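Rim Watch: checking a plate grasp from the wrist camera
Project report, Robot Software module
Jana Kramer, Mathis Chauvin, Amra Berisha
Supervisor: Drita Omerović

What we set out to do

Our project is a piece of software that looks at the wrist camera view after the gripper has closed and decides whether the arm may move off. We named it Driler (Amra's idea, and it stuck). It sits between the camera driver and Kelmendi, the motion planner that every group in the Trerolville lab uses, and it sends the planner one of three answers: go, wait, or open and try again.

The plan in the original proposal was much bigger. We wanted to find the plate, choose a grasp, pick it up, carry it and stand it in a rack. By the second meeting Drita had talked us down to the grasp check and we are very glad she did, because there turned out to be a whole project hiding in there!

Why plates

Plates are thin at the edge, round, shiny and mostly white, and our table is white as well. If you wanted to annoy a vision program you could hardly choose better. The gripper reports how far its fingers are apart, but for a thin rim that number is very close to the number for fully closed. Mirsad Nikolovski's group did cups last year and could simply read the finger gap and get on with their lives. We had to look at the picture.

How the check works

The camera is fixed to the wrist, so the fingers always come up in the same part of the picture. We made a mask of both fingers once, by hand, and saved it with the calibration. Everything else is worked out fresh for each picture.

First we cut out a tall narrow box between the two fingers and look for a bright strip running up it. With dark fingers on either side this is the easy bit, and a simple threshold does it. Then we follow the strip upwards out of the box and try to fit a smooth curve to it. A plate rim seen at a slant comes out as part of an ellipse, so we fit an ellipse and ask how well the edge points agree with it. If the curve starts between the fingers and carries on well past them, Driler says go.

If we find the strip but no curve, it says wait and takes another picture. If there is no strip at all, it says open and try again. After 3 waits in a row it gives up and tells Kelmendi to open too. We picked that number by feel and never found a reason to change it.

The trouble with edges

Our first version ran an edge detector over the whole picture and kept the longest curve. It was lovely on the bench with clean test drawings, and then we showed it a real plate.

The plate has thin grey marks all over the middle of its face, some crossing each other, and more small dashes close to the rim. To an edge detector they're all edges. The dashes near the rim were the worst, as they follow the same bend as the rim and pulled our ellipse inwards. Glossy highlights added a few short bright streaks of their own. Then there was the cable grommet in the table top, a neat raised ring with a dark gap in it, and of course a program that goes hunting for round things was delighted to find it. Mathis spent a whole Friday on a "plate" that never moved when the arm did.
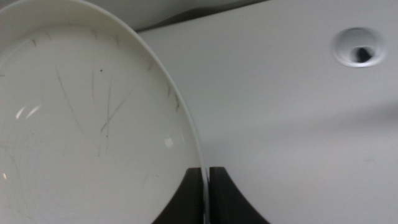 What we changed

1. Start from the fingers. The new version never searches the whole picture. It begins with the strip between the fingers and only accepts edge points it can reach from there in small steps. The grommet dropped out of the results straight away and hasn't come back.

2. Use the side of the edge. We look at the brightness on both sides of each edge point. A scratch is a thin dark line with plate on both sides of it, while the rim shows up as a brighter band with the plate face on one side only. Points that look the same left and right are thrown away before the fit.

3. Fit twice. The first ellipse is rough. We drop the points that sit far from it and fit again with what remains. This was five lines of code and did more good than anything else we wrote in June.

4. Lock the exposure. We had left the camera on automatic, and with so much white in view it kept changing its mind between pictures. With a fixed exposure the same thresholds hold from one picture to the next.

Talking to the planner

Driler runs as its own process and answers over a message queue. At the start Kelmendi waited for the answer with no time limit, so when our process crashed the arm simply stood there holding its plate. Jana added a timeout of 2 seconds, after which the planner treats silence as "wait" and writes a line in the log. We also save the picture, the mask and the fitted curve for every answer. That felt like a chore when we set it up, but being able to step back through the curves was how we found nearly all our bugs, and it's quite fun to watch too.

Testing

We collected 2405 pictures in the lab and labelled them by hand with a small tool Amra wrote, which shows the picture and waits for a key. Of these we kept 48 apart as a hard set, picked by Mathis for being nasty: strong highlights, steep angles, rims lying against the white of the table. The old version was wrong on more than half of the hard set. The new one still trips over a few, nearly all of them where the rim and the table have almost the same brightness and the edge fades out partway along.

What is still missing

It only knows one shape. A square plate would fail the ellipse fit however well it was held, and a bowl probably would as well, though we haven't tried. The finger mask has to be redrawn if anybody shifts the camera. We would also love to use two pictures taken from slightly different wrist angles, as the table markings would then move differently from the rim. The group taking over for Virkinora, the rack loading project, has asked for our code and we have left notes in the repository on where to begin.

Who did what

Jana: planner link, timeout, logging. Mathis: edge points, ellipse fitting, hard set. Amra: finger mask, labelling tool, camera settings. All of us labelled pictures, and all of us wrote this report.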